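List: Clerncombe Home Bakers
Subject: Re: Rolls soft again after one hour

On a morning in July another member wrote:

> I bake the long rolls from the Pernimetti leaflet, 40 minutes of final
> rise and then a hot oven. The crust is very good when they come out.
> One hour later it is soft like a sandwich bun. Is my oven too weak,
> or do I take them out too early?

Hello all,

I had the same trouble for my first two winters of baking, so I will write what I changed. Please excuse my English, I learned it late.

I don't think your oven is weak. A roll is small and has much water inside. When it cools, this water moves to the outside and the crust takes it. If you bake four or five minutes longer with the oven door open by a finger, more of the water goes away before you take the rolls out. My rolls are 100 grams of dough each. I used to make them 152 grams, as the old Lozano recipe says, and those I could never get crisp without burning the ends.

The second thing is where they cool. I used to put mine in a deep bowl with a towel on top, as my mother did with her big loaves. For a big loaf this is fine. For rolls it is bad, they sweat. Now I put them on the wire rack with space between them, and I wait until they are fully cool before they go into any basket.
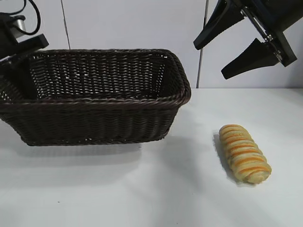 Long roll and dark woven basket, on a white table.

About baskets, I also want to answer the question from last month. For the table I like a woven one without lining, because air can pass through it. Cloth inside looks nice, but it holds the moisture. Please don't mix this up with the baskets for rising the dough, which need flour and should never be washed with soap.

For the flour, I buy the Jarville type in the paper sack. It drinks more water than the supermarket one, so if you change to it, add the water slowly. I don't know if the leaflet was written for a strong flour or a weak one. Maybe somebody who still has the first printing can look?

If your rolls are already soft, five minutes in a hot oven brings back the crust, but then you must eat them the same evening.

Could you write to the list what temperature you use? Your message only says "hot."

Greetings from the north end of Clerncombe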